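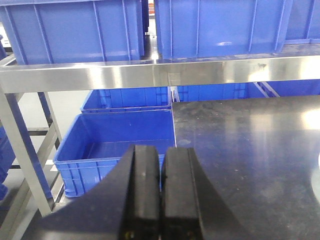 Aug 8, 2025 – crate rack, back bay

Blue crates out of the packing corner and onto the steel rack, finally. Started late, Akinyi had the bay keys and was over at Girkel til mid morning. Notes as I go, will tidy later (probably won't).

Rack first. Two levels in use, upper and lower. Front beams wiped down with the citrus stuff, then dry cloth. Still some smudges on the upper one, they don't come off with citrus, try the alcohol wipes. Don't use the green scrub pads on the steel!! Somebody did in May on the other rack and it looks like a cat got at it.

Crates go up empty. Load them after, once labels are on. Pendo wants the labels on the short end, I want them on the long side where you can read them walking past. Long side has the ribs though and the labels lift at the ribs. Tried one with the heavy Fekon tape over the top, peeled a corner with a fingernail no trouble. Short end has ribs too so Pendo's way isn't any better on that score. Card holders that clip on the rim? Rim is thick, the small clips we have don't open far enough. Ask Gallardo if they do a wider clip. Last quote from them was 56 for a bag of the small ones and that was before shipping.

Lower level is the tight one. Crate wants to catch under the beam if you go in straight. What works: tip the back edge down, slide till the rim is past the beam, then let the front down. Two hands. Did it one handed with the clipboard in the other and scraped a knuckle, so.

Clearance between rim and beam was 13 mm where I measured it, left end. Didnt measure the right end. Should.

Table next to the lower level is in the way again. Moved it out once already this morning and it drifted back when the pallet jack went through. Wants tape on the floor.

Roller track – cleaned the rollers with a dry brush, then spun each by hand. A couple felt gritty, no idea what's in them, put a dot of marker on the side rail next to those. No oil. Oil plus cardboard dust = paste, see the May mess. 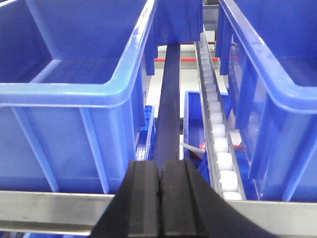

Should the crates sit against the roller track or leave a gap?
Leave a gap, a finger's width at least. A crate rim rubbing on the side rail will creep every time something gets rolled down, and after a day of that it's sitting crooked on the bar.

Pendo asked that at lunch so writing it down for the next person too.

Count of stock still waiting to be crated, off the Fludari sheet: 1849 small parts bags, 298 of the flat boxes. Flat boxes are the problem. They fit the crate lying down but then you waste the corners (corners are rounded inside, box corners aren't). Standing on edge they fit better but you can't read the top. Akinyi says stand them up and write on the spine like books. OK. Marker on brown card, fine.

Don't overfill. More than a crate's worth of bags in a crate and they hang over the rim and then you can't get it under the beam on the lower level. Obvious but we've done it.

Heavy stuff low, light stuff high. Upper crates are a stretch for Akinyi so nothing up there that gets picked daily. Packing foam, spare lids, the odd sizes.

Crates wiped out inside before going up, damp cloth only. They hold static something awful, foam crumbs jump right back on. Damp cloth, then leave it alone for a bit, dont rub it dry. Rubbing makes it worse.

Upper level, seen from the aisle side:

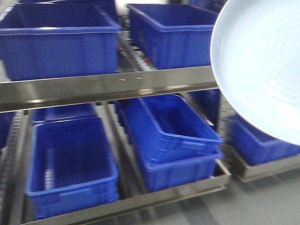
Crates on the top level behind the long steel beam. Labels still to do.

Changed my mind on the labels after looking at it from the aisle. Long side is what you see from there, so long side it is, if the clip thing works out. Told Pendo, got a shrug, taking that as agreed.

To do
– alcohol wipe on upper beam smudges
– measure clearnace at right end, lower level
– floor tape for table legs
– ring Gallardo re wide clips, get a sample before ordering a bag
– gritty rollers, swap from the spares box if there are any
– flat boxes: write spines BEFORE they go in the crate
– return bay keys to Akinyi (in my coat)

Stopped when the Girkel delivery turned up. Loading next session, bags first, then flat boxes.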